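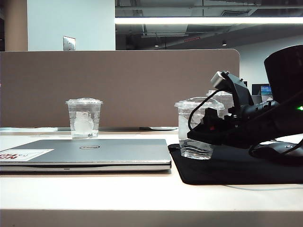

January 27, 2018
Bench notes, ice melt in clear plastic cups

Picking up the cup work again after leaving it since September. The question is still the same one Castellanos asked us: does a lid make enough difference to the ice to be worth paying for, and does it matter what the cup stands on. They sell cold drinks from a counter and want something they can tell their staff. They don't need a paper, just numbers they can trust and a short note.

Cups are the clear plastic ones from Irer. Two kinds of lid on hand, domed and flat. The domed ones came in the first carton and the flat ones from Viltport as loose stock. I went through the flat lids before starting and threw out any with a split rim. There were more of those than I would like. If we reorder, ask for them boxed.

Setup for today was ice and water on the white desk, part of it bare and part of it covered by the black mat. The mat is soft and I expect it to insulate the bottom of the cup a bit compared with the desk top. Whether that shows up in the weights is another matter.

Procedure, so it is the same next time:
Tare the cup dry, without lid.
Ice in first, 300 g, from the bin and not from the bag that has been standing open. The bag ice is already wet on the outside and throws off the starting weight.
Cold water from the jug, up to the mark.
Lid on if it is a lidded run. Start the timer when the water goes in.
At the end, pour through the strainer, shake it twice, weigh what ice is left.

First run I let the strainer drip until it stopped and that took too long. The ice was melting on the mesh while I watched. Two shakes and straight onto the scale gives a weight that repeats much better. Throw out the first result and don't average it in.

The fill mark is a nuisance. The lines on the cups are faint and hard to read with water behind them, worse under the overhead light. I ended up weighing the water as well and ignoring the lines. For the larger size the total with ice is 700 g, which leaves enough room at the top that it doesn't slop when moved.

Readings at 15 minutes and then at the end of the hour. I tried taking one every five but lifting the lid that often defeats the purpose, and the numbers in between told me nothing.

What I have so far:
Lidded cups keep more ice than open ones. The difference is small at the first reading and clear by the end. On the last pair of runs it came to about 8 percent of the starting ice, same size cup, both on the mat.
Mat against bare desk: can't separate them yet. One run went one way and the next went the other. Need more pairs before saying anything.
Domed against flat: not started properly. One flat-lid run, and the lid had popped up on one side when I came back to it, so it doesn't count.

Condensation is going to be a problem on longer runs. Water runs down the outside and collects under the cup, and if the cup is weighed without wiping it reads heavy. Wipe the outside and the base each time before weighing. Blot the mat too, it holds water and the next cup then stands on a wet patch. Keep drinks well back from the laptop when filling. I moved the jug to the sink side after nearly catching the sleeve of my sweater on it.

Room temperature drifted up over the afternoon with the heating on. I wrote it next to each run in the table but only started doing that from the second run, so the first has a blank. The Estano thermometer reads a little higher than the wall one. Use the Estano one throughout and don't mix them.

To do:
Repeat mat and bare desk with the same size cup, side by side, started together.
Flat lids, pressed down all the way around and checked again after a few minutes.
Find out from Castellanos whether their counter is stone or steel. If it is steel the mat result may matter to them more than the lids.
More paper towels. Strainer needs to go back to the kitchen before Monday's order is put away, no, leave it here and buy a second one.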